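Moving the espaliers

I've put off writing about the pear trees because I wasn't sure they would live. Three of them are in leaf now, so I'll get it down before I forget the order I did things in.

The trees came with the house. Whoever planted them ran them flat along the back fence at Aubert Street, on wires, and then the neighbours put up a second storey and the fence lost its sun. By last autumn they were getting two hours a day. The fruit was small and hard and most of it dropped. I could either pull them out or shift them to the north wall of the shed, and I'm too stubborn to pull out a pear.

Toon Aerts, who taught me to prune, said to wait for full dormancy and cut the root ball wider than I thought I needed. We started at the end of May with a trench around the first tree. It took most of a day. The soil there is grey clay over gravel and the spade was no use below the first foot, so it was the mattock for the rest.

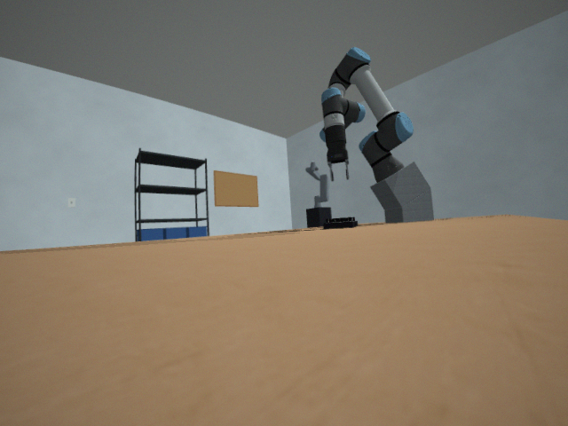 The second tree went faster. I'd soaked the ground for two nights beforehand and the clay came away in slabs. We slid a piece of old carpet under the roots and dragged the lot across the lawn, which left a track that is still there. Belmiro Peixoto lent us his sack truck for the third. It got as far as the path and sank.

Before planting I had to sort out the new wires. The shed wall is brick, so I drilled for vine eyes and set them 29 centimetres apart, matching the tiers the trees already had. That part matters if the trees are trained. If the wires don't line up with the arms you end up bending old wood, and old wood snaps.

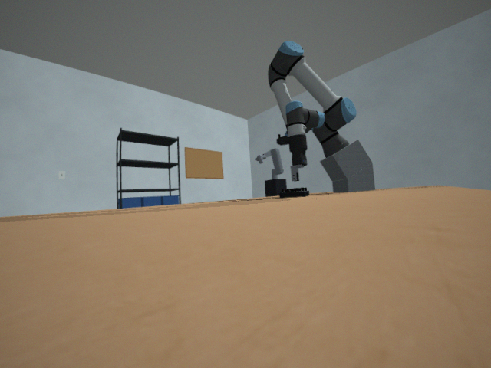 Tying in was slow work. I used soft jute, tied in a figure eight, and went back over every knot once the tree had settled in its hole. A couple of the upper tiers came off the trunk at an angle and I've left them that way for now. The arm in the picture, grey tubes with a dark housing at each joint, can be bent wherever it has a joint. A pear branch that thick has no joint at all, and the only way to change its line is to grow a new one from a bud further back. I'd allow 2 seasons for that, maybe more on a shaded wall.

For feeding I kept it plain. Compost in the bottom of the trench but none against the roots, then the original clay broken up and put back. I bought a bag of Wostura pellets and haven't opened it. Toon reckons a moved tree should be left hungry the first year so the roots go looking, and his trees are better than mine.
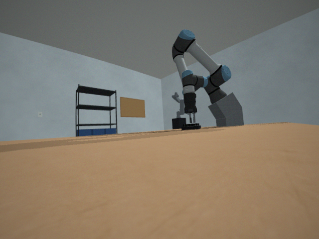 Mulch went on the same week, pea straw, kept clear of the trunks. My potting bench used to stand along that wall and I've had to find it another spot, so I'm now planning a new one for the other side of the shed. I want a wide top in timber, a light tan colour like the tabletop in the picture, with room to knock out a full tray of seedlings without the pots going over the side. The old bench was a door on trestles and it sagged in the middle.

Watering has been one long soak on a Thursday evening, with the hose at a trickle, 20 minutes a tree. I check first by pushing a finger in under the straw. In July I skipped it altogether. 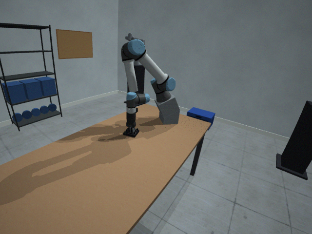

Robot arm and long table, grey tiled floor.

As for the fourth tree, I don't think it's coming back. I scratched the bark last weekend and it was brown at the top and only faintly green near the graft. It had the worst roots of the lot, one thick one heading straight under the fence that I had to saw through. I'll give it until the end of spring. If it's dead I'll put a quince there, or maybe leave a gap and train the neighbouring pear across.

The other three have 11 flower clusters between them. I'm taking those off this week so they don't try to fruit. After that there's the trench along the fence to fill, and I've got hellebores in pots waiting to go into it.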